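Filed under: Home Office > Desk Setup > Guides

Part 4. Setting up the pen cup

Okay, so by now you've got your countertop cleared and wiped (Part 3, if you skipped ahead, go back, I'll wait). This is my favorite part of the whole guide and also the one I get the most email about, which is funny for a section on where to put your pens! I'm assuming a mesh cup, the ordinary round kind with a solid rim and a solid band at the bottom. Mine is black. If yours came in the Oridov desk bundle it's the same idea with a slightly wider mouth, and everything below still works.

Before you start, get a dry cloth, a soft brush (an old toothbrush is great) and whatever pens and markers you've got lying around the house.

1. Turn the cup upside down over the trash and tap the base. Mesh collects eraser crumbs like you wouldn't believe.

2. Brush the mesh from the inside out, then go around the bottom band with the cloth.

3. Run a finger around the underside of the base. If you feel anything rough, stick on felt dots before the cup goes anywhere near polished stone.

CAUTION: Don't drag the cup across the counter. Lift it. I scratched my old Sidon side table that way back in May and I'm still mad at myself.

4. Set the cup down a bit left of the middle of your work area, well in from the front edge. Lefties, flip that.

5. Start with one marker. Just one! Stand it up in the cup and leave it there while you sort out the rest of your stuff.

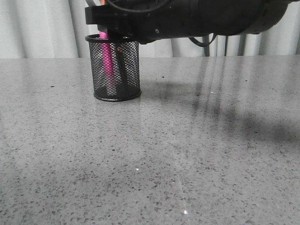
I know step 5 sounds silly, but please try it. When I dumped everything in at once I ended up with 17 dead ballpoints and a cup that tipped over whenever I reached for the tape. Starting with the one marker I grab every day meant I could see right away whether the cup was where my hand wanted it. Mine had to move twice.

6. Sit (or stand, if that's how you work) in your usual spot and reach for the marker without looking. If you bump the rim, shift the cup toward you a little and try again.

7. Test every other pen on scrap paper before it's allowed in. Skips on the second try? Out it goes.

NOTE: Keep caps on. A marker stored with its cap loose will dry out on you, and if it leaks you'll be picking ink out of the mesh with a toothpick, ask me how I know.

8. Look at the color. A bright marker, pink or orange or whatever you like, is much easier to find against gray stone than a dark one.

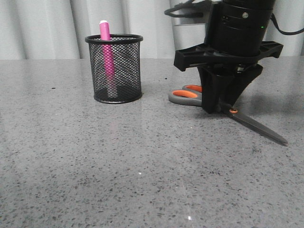
Pacita Dagdag wrote in to ask whether you need a divider. I'd say no for a cup this size. I tried the Ambrosio insert and it took up so much room that my scissors wouldn't fit, so it's in a drawer now. If you've got a lot of thin pens and they keep sliding around, a circle of shelf liner cut to fit the bottom does the job for pennies.

9. Once you're happy with the spot, add pens back 2 at a time, tall ones toward the back.

10. Wipe the counter around the cup. Speckled stone hides crumbs really well, so use your hand as well as your eyes.

Part 5 is the paper tray, and you'll want the Vendico one out of its box for that.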